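Ticket 451 – Grey bin: paint coming off the sloped panel, bars ending up at the wall
Last updated: Monday, 16:20

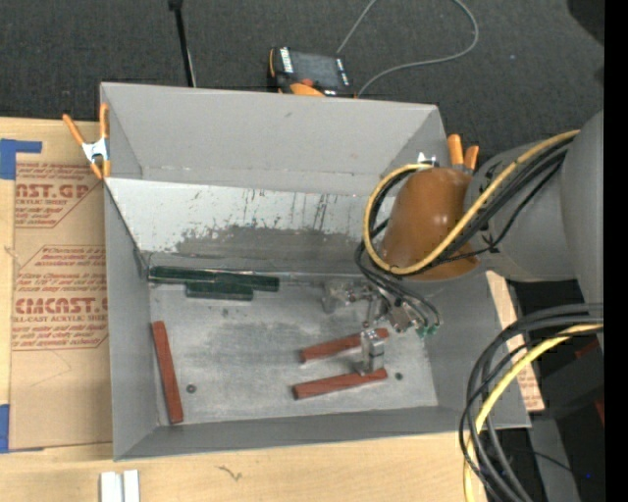
Grey bin on the table, three red bars and two green ones on the floor of it.

Hi all, Bontu Tamiru here. I've had this one open for a while and keep adding bits on paper, so I'm typing the lot up in one go before I lose the sheet.

The trouble is mostly the whitish sloped panel at the far side. The paint is scraped and chipped, with long dark scratches down the middle and over to the right, and the lower half has a big ragged patch where the darker grey shows. I first wrote it down in June, when it was a mark you could cover with your thumb (I did, that's how I measured it). The floor is pretty worn as well, pale rubbed bits and darker stains all over, but I can live with that.

Second thing, and I think it's linked – the green bars like to end up against the base of the far side. You can see the long one there now with the short one tucked right up against it, and it's a pain to get a fingernail behind them when I'm sorting by hand. The reds are less bother. One usually wanders off to the left wall by itself, but at least there's room to pick it up.

What I've tried so far:

Wiped the panel down with warm water and a drop of washing-up liquid. Took the dust off, did nothing for the scratches, obviously.

Rubbed a small corner with 2000 grit paper, used wet. Lovely and smooth, but far too slow for a patch that size. Went down to 120 on the worst edge and that shifted the loose flakes in a couple of minutes. Too rough to leave as it is though, it needs going over again before any paint goes on.

Dabbed on some Skorno touch-up from the cupboard. It dried much too yellow and peeled off with my nail the next morning. Please don't order more of it!

Checked the round fasteners in the floor, as Amico wondered if a bar was catching on one. I ran a bar over them both ways and couldn't feel it snag, so I'm calling that one ruled out.

Put a spirit level across the table. Bubble in the middle, so the bars aren't rolling downhill or anything daft like that.

Still to do: I've asked Guerra for a price on a thin liner sheet for the slope, order ref 1574, no answer yet. Ullness have a grey enamel that might do if the liner costs silly money. I'd also like to try a strip of foam along the base of the far side so the green ones stop short of it – if anyone has an offcut nearly as long as the bin, put it on my desk please.

Leaving this open. Priority can stay at low, the bin is perfectly usable, it just sheds a bit.

Bontu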